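Okay, small thread on unpacking the grocery order in my bedroom, which is a sentence I did not plan on writing this year. 1/

The kitchen counters got pulled out yesterday. The new ones come from Tiletti and they come "soon." So until soon, the biggest flat surface I own is the bed. 2/

Step one was plastic. I had a big sheet of pink see-through stuff left over from wrapping presents, and it covers the middle of the duvet really nicely. The duvet is the shiny white satiny one, and if you have ever tried to get plum juice out of one of those, you know why I wasn't taking chances! 3/

(It crinkles like crazy. My neighbor Drita texted to ask if I was eating chips in there.) 4/

Vegetables go on plates so the ends don't roll around on anything. The bok choy has the oval one with the dark rim. The carrot got its own plate with the orange rim because it's enormous and I'm a little proud of it. It's the width of the plate and then some. 5/

Fruit goes straight on the plastic. Mostly oranges and mandarins, because Mirsad told me he was craving them and I took that as a shopping list. Plums too. The dark green tray is for whatever I want to carry out of the room in one trip. 6/

Four pictures from the bed market, open for business:
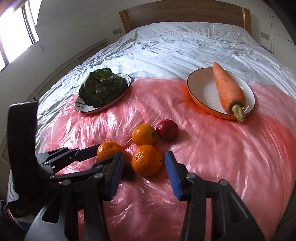
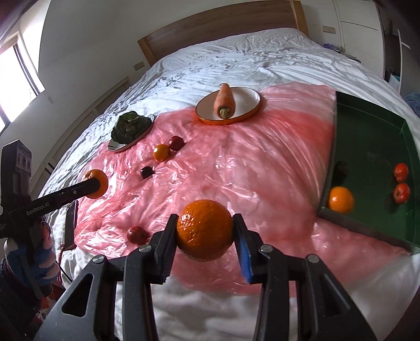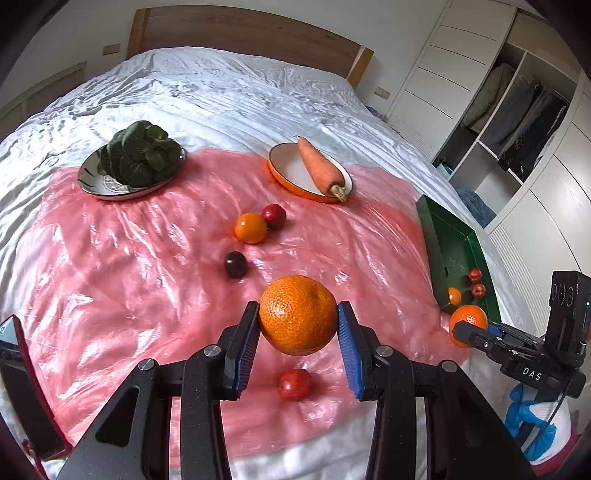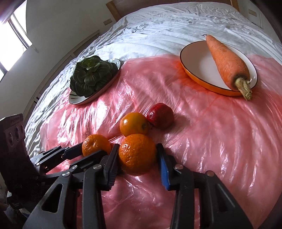
7/ Where it all goes next. The bok choy is tonight, garlic and a splash of soy, on the one hot plate that still has an outlet. The carrot gets grated into slaw, and I fully expect leftovers.

8/ Oranges I'm keeping out of the fridge, they taste better to me that way and they make the bedroom smell great. Plums wait a day or two until they give a little when you press near the stem.

9/ If you're in the same no-kitchen boat: shake the plastic out over the tub before you fold it, and fold it wet side in. I learned that with a bag of spinach last week and had grit in my socks until bedtime.

10/ Jasmina wants to know if I'm going to sleep on the plastic too. No! It gets rolled up and goes behind the door until the next order. Counter updates when there are counters.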